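COURSE HANDOUT 8
Exposure and Light Measurement
Introduction to Digital Photography
Instructor: Ultan Dunne

Purpose of this handout

This handout accompanies the October lectures on exposure. It should be read before the laboratory session and brought to it. Students who have used only automatic cameras or telephones will find some of the terms new; all of them will be used in the written test.

1. The exposure settings

Exposure is the amount of light that reaches the sensor during one picture. For a given subject under given light, it is set by the aperture and the shutter speed. A third setting, ISO, determines how strongly the camera amplifies the signal it records. ISO does not change how much light enters the lens, although many textbooks group it with the other two for convenience, and this course will do the same when discussing camera operation.

Aperture is the opening in the lens, expressed as an f-number. The f-number is the focal length divided by the diameter of the opening, so a larger number means a smaller opening. The standard full-stop series runs f/1.4, f/2, f/2.8, f/4, f/5.6, f/8, f/11, f/16. Each step to the right halves the light.

Shutter speed is the length of time the sensor is exposed. The usual series is 1/30, 1/60, 1/125, 1/250, 1/500 and 1/1000 second. Each step again halves the light. The printed values are rounded, and students need not be troubled that 1/125 is not exactly half of 1/60.

ISO is normally doubled at each full stop: 100, 200, 400, 800, 1600, 3200. Higher values permit shorter exposures but make noise more visible, particularly in dark areas of the picture.

2. Equivalent exposures

A change of one stop in any setting may be balanced by an opposite change of one stop in another. The following combinations, all at ISO 200, admit the same amount of light:

f/4 at 1/500 second
f/5.6 at 1/250 second
f/8 at 1/125 second
f/11 at 1/60 second

The resulting pictures will be equally bright but will not look the same. The first has the least depth of field and the best chance of stopping movement. The last has the greatest depth of field and will often require a tripod. Students are expected to be able to write out a series of this kind from any starting point without a calculator.

3. How the camera measures light

The meter built into a camera reads reflected light. It cannot tell a dark object in bright light from a bright object in dim light. It assumes that the measured area, taken as a whole, should come out as a middle gray, and it proposes settings on that basis.

For an ordinary mixture of tones this works well. It fails in predictable ways when the subject is mostly light or mostly dark. A snow-covered field metered without correction will be rendered gray, and a black coat will also be rendered gray. The remedy is exposure compensation: positive for light subjects, negative for dark ones. One to two stops is a common range for snow.

Three metering patterns are found on most cameras. Evaluative metering divides the picture into zones and compares them. Center-weighted metering reads the whole area but gives more importance to the middle. Spot metering reads a very small area and is the most precise of the three when used with care. It is also the easiest to misuse, as a small shift in aim may change the reading by several stops.

4. The histogram

The histogram shows how many pixels fall at each level of brightness, with black at the left and white at the right. A tall column pressed against the right edge usually indicates that highlights have been clipped. Clipped highlights hold no detail and cannot be recovered — darkening the file later will only turn white areas into flat gray ones.

There is no ideal shape. A night view will properly have most of its values at the left. The histogram should be read together with the subject, and the display on the back of the camera should not be relied upon for judging brightness outdoors.

5. Laboratory equipment

The laboratory is stocked with Floltex camera bodies and Lirkura handheld meters. The Ertürk light panels are to be switched on at least 15 minutes before measurements are taken. Each group signs out one body, one meter and one gray card. Numbered items must be returned to the drawer bearing the same number. The tripod plates are not interchangeable with those used in the video course.

6. Laboratory procedure

Step 1. Set the camera to manual mode, ISO 200, and raw recording. Turn off automatic ISO and any highlight protection feature.

Step 2. Place the gray card at the subject position, facing the camera. Take a spot reading and record it on the worksheet.

Step 3. Remove the card and arrange the subject. Packaged goods are suitable, as they combine printed lettering with strong areas of color and do not move. Make one exposure at the card reading, then one at each full stop for two stops on either side. 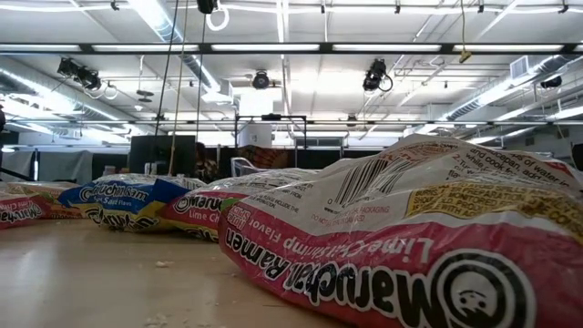 Step 4. Repeat the series with the handheld meter, using the incident dome pointed toward the camera. Note any difference from the card reading. A difference of one third of a stop is within normal limits.

Step 5. Open both series in the raw converter with all automatic corrections disabled. For each file, record whether highlights or shadows are clipped and in which color channel. Red areas may clip in a single channel while the overall histogram still appears safe.

7. Written report

The report should not exceed 2,000 words, excluding tables. It must include the completed worksheet, the two series of exposures at reduced size, and a discussion of the differences between reflected and incident readings. Opinions on the appearance of the pictures are welcome but must be kept separate from the measurements.

Reports are to be left in the box outside Room 272, Plolside Building. Late work is subject to the penalties stated in the course outline.

8. Preparation for the next lecture

Students should review the section on depth of field in the course reader and bring a lens with a marked distance scale, if one is available. The next handout covers focal length, sensor size and angle of view.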